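Kvaran Wandhaken im Langzeittest: Klebemontage auf Dispersionsfarbe

Klebehaken werden meist über die maximale Traglast verkauft. Für den Einsatz in Fluren und Büroräumen ist dieser Wert nur bedingt brauchbar, denn geprüft wird in der Regel auf Glas oder lackiertem Blech. Auf gestrichener Wand begrenzt die Farbschicht die Haltekraft, und zwar deutlich früher als der Kleber. Getestet wurden der Haken von Kvaran und als Vergleich das Modell Horkix, beide in der Ausführung für Innenräume. 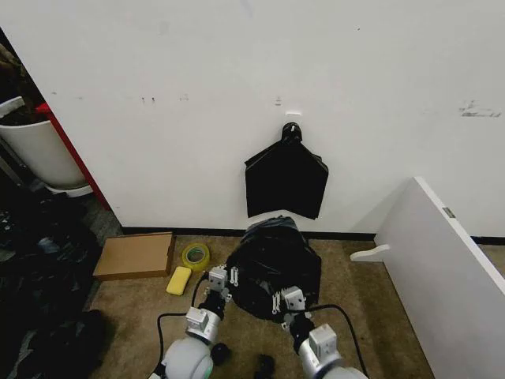
Clellurholm, im Januar

Der Kvaran wird mit Grundplatte, Hakenteil und zwei Klebepads geliefert. Eine Anleitung liegt bei, allerdings ohne Angabe zur Aushärtezeit. Auf Anfrage nannte der Händler Flikley 24 Stunden bei Zimmertemperatur. Das deckt sich mit unseren Messungen: Nach einer Stunde lag die Abzugskraft noch erheblich unter dem Endwert, nach einem Tag änderte sie sich kaum noch.

Der Untergrund wurde mit Isopropanol abgewischt und trocknen gelassen. Auf matter Dispersionsfarbe ist dabei Zurückhaltung angebracht, zu kräftiges Reiben hinterlässt glänzende Stellen. Raufaser scheidet für beide Modelle aus, die Kontaktfläche ist zu gering.

Gemessen wurde mit einer Federwaage, Zugrichtung senkrecht nach unten. Der Kvaran löste sich im Mittel bei einer Last von 3664 g, der Horkix bei 2617 g. Beim Kvaran riss in drei Durchgängen die Farbe mit ab, der Kleber selbst hielt. Der Horkix löste sich jedes Mal sauber vom Putzgrund. 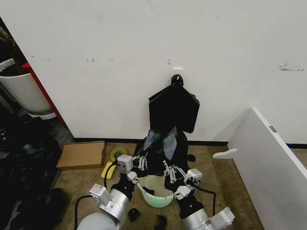
Bei schweren Textilien kommt ein Hebelmoment hinzu, das in der statischen Messung nicht auftaucht. Je weiter der Haken auslädt, desto stärker wird die Oberkante der Grundplatte auf Abschälen belastet. Der Kvaran lädt weniger weit aus als der Horkix und ist hier im Vorteil. Dicke Aufhänger sitzen dafür knapp, eine breite Kapuzenschlaufe rutschte im Test zweimal ab. Eine leicht angehobene Hakenspitze würde das beheben.

Die Demontage gelingt beim Kvaran mit Zahnseide und etwas Wärme aus dem Föhn. Die Lasche zum Abziehen, mit der geworben wird, riss bei fast 2 von 3 Pads vorzeitig. Kleberreste lassen sich abrollen, auf älteren Anstrichen bleibt ein heller Fleck. Anoma Gamage hat den Versuch auf Latexfarbe wiederholt und dort keine Rückstände festgestellt.

Ersatzpads sind einzeln erhältlich, passen aber nicht auf den Horkix. Für leichte Jacken und Taschen ist der Kvaran geeignet, für Rucksäcke bleibt die Schraubmontage vorzuziehen. Die Bohrungen dafür sind in der Grundplatte bereits vorhanden, Schrauben und Dübel müssen separat beschafft werden.

Zuletzt aktualisiert: Januar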